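The Try-Before Kitchen

The trial code from Kurkeo came through while I was eating toast over the sink, and by the time I'd wiped the butter off my phone Hye-jin had already messaged twice to ask if I'd started the review. Hye-jin Koo runs the home section and she believes in momentum. I believe in a second piece of toast, so we got going a bit after nine.

If you haven't come across Brurerwood (I hadn't), it's a kitchen that doesn't exist. You rent it by the month, you log in from your own couch, and you drive a two-armed robot around inside it until you've worked out whether you'd want one at home. Kurkeo will then very happily sell you the robot. The rental gets knocked off the price if you do, and there was a lot of cheerful yellow lettering about that.

I'd pictured something like a showroom, all marble and lemons. What I got was somebody's kitchen. Brown walls, speckled brown counters, a floor the colour of a mango, and pictures hung up as if a person had stood back with a hammer and said yes, there, that'll do.

The first thing I did was turn the wrong way. There's a little practice section where you're meant to open and close the gripper a few times, and I tilted the whole business over and ended up facing the wall.

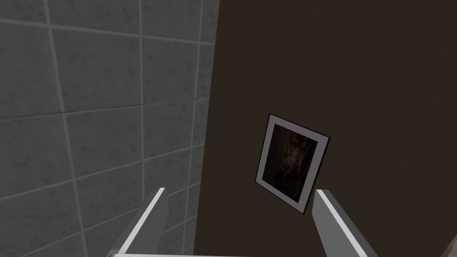

The wall, the gripper, and the picture I spent my first morning on.

I couldn't tell what it was meant to be! Black mostly, with some reddish brown in the murk. I leaned into my laptop till my nose was nearly on it. A dog asleep? A harbour at night? My grandmother had one like it in her hallway, and as kids we all had different ideas about what was in it, and she would never settle the argument. When she died my cousin got it and had it cleaned and it was a bowl of plums. I was furious for a week.

So I sat there on company time, opening and closing two big grey fingers at a painting, and then the chat box popped up in the corner.

"Hi there, Rigoberto from Kurkeo! I see you're still on Lesson 2. Can I help?"

I typed that I was getting a feel for the controls.

"Take your time," wrote Rigoberto Giraldo, and then, after a pause long enough for me to get up and put the kettle on, "A lot of people like that wall."

"What's it a picture of?" I wrote.

"Which one?"

"The dark one."

He said he'd ask.

I did get myself turned around eventually, sort of. The floor was still running downhill and I never did find the button that levels it (it's under Comfort, for anyone following along, and I only learned that from the manual, which I read on the tram home four days later). But I could see the counter, and I could see both of my arms, and I felt a small silly thrill at having them. They stood up in front of me like a pair of dinner guests waiting to be told where to sit.

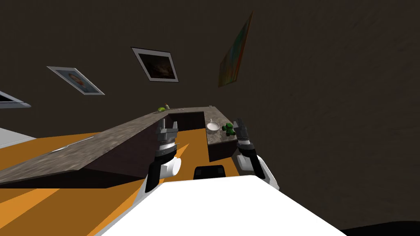
The lesson I wanted was called Clear The Bench. You tidy things up in whatever order you like and Kurkeo gives you a score at the end. I've been tidying kitchens for forty years and I thought I'd be marvellous.

My first score was 1000, which sounds good until you see that everyone gets 1000 for logging in.

My trouble was that I kept being polite. I'd bring a gripper up to the little white bowl and then hang back, the way you do when somebody else is reaching for the salt, except the somebody else was my own other arm. I went for the green thing, which I'd decided was broccoli, and shoved it along the counter. I went for it again and shoved it the other way. I said sorry to it out loud. My neighbour Araba Asante had let herself in to return my casserole dish by then, and she stood behind the couch for a good while with the dish against her hip.

"Why don't you just grab it?" she said.

"I'm trying to come at it nicely."

"It's broccoli, love."

She took the controls and had it in the bowl before I'd moved my cup. Her score was 2114. She asked what the whole thing cost and I told her 1488 dollars for the year, and she laughed so hard she had to put the dish down.

I should say for the sake of the review that the arms go where you send them. There's hardly any lag, even on my internet. The sound is awful, a kind of dentist hum, and I turned it off. I'd have liked a drawer full of junk to practise on and a dishcloth, because my real kitchen is at least half dishcloth. Hye-jin wants a star rating and I've been putting it off all week.

Because I keep going back, you see. I log in after tea, when the house goes quiet, and I don't do a lesson. I just turn the wrong way. Araba thinks I should buy the robot or ring my cousin, one or the other, and she doesn't much mind which.

Rigoberto did come back to me. It was late, gone ten, and I'd thought the chat was only staffed in the daytime.

"I asked the fellow who built the room," he wrote. "He says he can tell you if you want. He wasn't sure you'd want."

I had both arms up, fingers open. I'd given up on the harbour by then and was leaning towards a woman at a stove, seen from the back.

"Tell him thanks," I wrote, "and leave it for now."

"No worries. Would you like to extend your trial?"

I looked at the counter, and the bowl, and the mango floor going off downhill, and I went to find my purse.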